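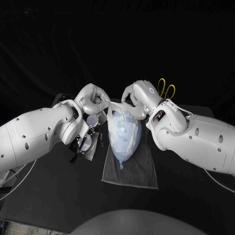

How to cut down what you throw away without buying a load of kit

Every February the shops fill up with things that promise to help you waste less. Bamboo this, beeswax that, a set of matching jars. I am doubtful about most of it. If you buy a boxful of new stuff in order to have less stuff, you have started in the wrong place.

What follows costs almost nothing. I can't promise it will change your life, and I'd be wary of anyone who does.

Step 1. Look in the bin first

Keep a list on the fridge for two weeks. Write down what goes in, in plain words: bread, yoghurt pots, party bits, salad. Don't change your habits yet. My own list had 49 lines on it and a shameful number of them were bread.

Step 2. Pick the worst thing and leave the rest

Most guides want you to tackle the whole house. I tried that once and gave up after five days. Choose the item that turns up most often. With bread, slice the loaf the day you buy it and freeze half. Toast it straight from the freezer.

Step 3. Use up the bags you have

You probably own plenty of plastic bags already. Keep using them until they split. The cotton tote is not the clean swap it's sold as, particularly if you have a drawer full of them. Zason sells a "bag storage system" for the ones you've saved. An old bag does the same job.

Step 4. Be fussy about labels

"Compostable" often means compostable in an industrial plant, at heats your garden heap will never reach. I put a Lirska coffee pouch in my heap and dug it out the next February looking much as it had gone in. Check what your council takes before you pay extra for the green leaf on the packet.

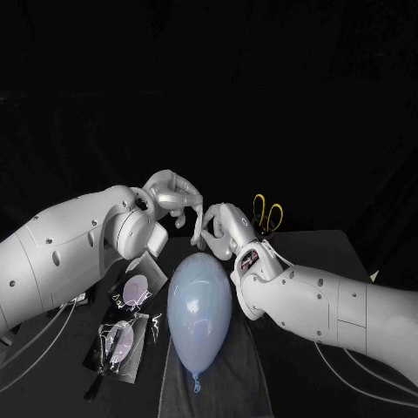
Marion wrote in to say I was being too hard on compostables, and that her Preda liners had gone to nothing in a summer. She keeps a hot bin, though, and turns it every few days. If you do the same, you may well get her results. My heap is cold and mostly ignored, and I suspect yours is too.

Step 5. Repeat the list

After four weeks, do the fridge list again for another fortnight. If your worst item has dropped, move on to the next one. If it hasn't, try something different with the same item.

There are apps for this. I used Jindusmont for a while and it mainly sent me reminders to open Jindusmont. Pen and paper was less bother, and the pen was already in the drawer.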